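Plastic bottle

A plastic bottle is a narrow-necked container made of high-density or low-density plastic. Plastic bottles are used to store liquids such as water, soft drinks, cooking oil, medicine, shampoo and ink. Sizes range from small sample vials to large carboys.

Materials

The resin is chosen according to the contents. Polyethylene terephthalate (PET) is clear, light and a fair barrier to carbon dioxide, and is the usual choice for carbonated drinks. High-density polyethylene (HDPE) is stiffer when thick, resists many acids and bases, and is naturally milky. Low-density polyethylene is used where the bottle must be squeezed. Polypropylene tolerates hot filling. Polyvinyl chloride was once common for oils but has lost ground in most markets.

Color is added as a masterbatch, a concentrate of pigment in carrier resin that is blended with the base resin before melting. Dark or opaque colors reduce the light reaching the contents. Colored PET is sorted separately from clear PET in recycling and generally sells for less.

Shape

The main parts of a bottle are the finish (the threaded or beaded opening), neck, shoulder, body, heel and base. Rounded shoulders spread vertical load and help the melt flow evenly during blowing. A narrowed waist gives a grip and stiffens the side wall, but it complicates labeling, and labels are normally placed on a panel of constant curvature.
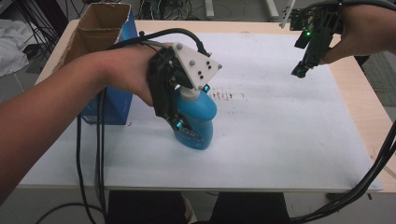 A blue plastic bottle with a rounded shoulder, narrower waist and wider lower body.

Manufacture

Extrusion blow molding forms a hollow tube of melt, the parison, which is clamped in a mold and inflated. Stretch blow molding starts from an injection-molded preform that is reheated, stretched with a rod and blown. The stretching aligns the polymer chains and raises strength, so walls can be thinner.

The Tefera plant at Cevuscombe, described by Kasten and Lodhi, ran 29 molds on a single line and supplied detergent bottles in 159 shapes.

See also

Blow molding
Bottle cap
Container deposit
Resin identification code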